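Evach Repair Group
Minutes of the November meeting, held in the back room at Brirnen Hall, 7.30pm

Present: Eilidh Baxter (chair), Annag Moffat, Lewis Skinner, Jeanie Kinnear (minutes)
Apologies: Ewan Yule, who has the good screwdrivers

1. Last minutes
Agreed, after Lewis asked for "refused" to be changed to "was reluctant" under the item on washing mugs. Changed.

2. The office computers
Annag reported on the old desktops from McIver, the furniture people, who are clearing out their office and would like us to think of it as generosity. We are to strip what can be stripped, keep the useful parts and send the rest for scrap. The towers go on their sides with the cover off, and everyone is asked to have a proper look before pulling at anything. Lewis said he always has a proper look. This was noted.

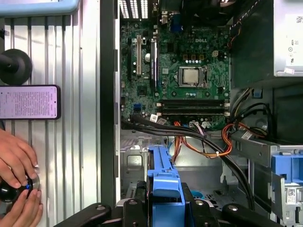 Agreed order of work: drive first, then memory, then the power supply. The processor stays in its socket until Ewan is there, as the last person to work that lever in a hurry is still hearing about it. Coin batteries go in the jam jar with the lid, not the jam jar with the biscuits' crumbs in it. Memory sticks come out by opening the white clips at the end, and not by what Annag called "gardening".

Cables were discussed for longer than anyone would have liked. Jeanie proposed keeping only the SATA ones and letting the rest go. Lewis spoke in favour of keeping all cables, on the grounds that you never know. Eilidh said that after 4 years of the cable box she did know. Carried, with Lewis asking for his disappointment to be recorded.

3. Hard drives
Drives stay in their blue caddies until they have been labelled. They are not to be stacked, leaned on or used to hold the window open. McIver want every drive wiped before anything is passed on, and Eilidh has said in writing that we will do it, so we will do it.
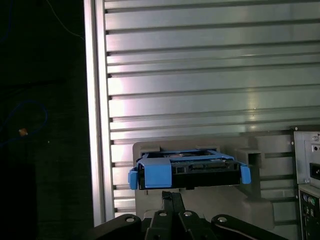
Do we have to keep the caddies once the drives are out of them?
Keep them with the cases they came from, as a tower is much easier to pass on with its own caddy than with an apology.

Annag will write up the labels. She asked that people copy the number from the drive itself and leave out remarks.

4. Money
We have £200 in the account, less £50 owed to Flimov for the shelving. Jeanie will pay it. The shelving still leans slightly – Lewis put it up and considers the floor to be at fault.

5. Any other business
The kettle has been repaired by 2 members on separate occasions and is now worse. Eilidh will buy a new one.

Meeting closed at 9.10pm. Ewan to be told he is bringing the screwdrivers next time.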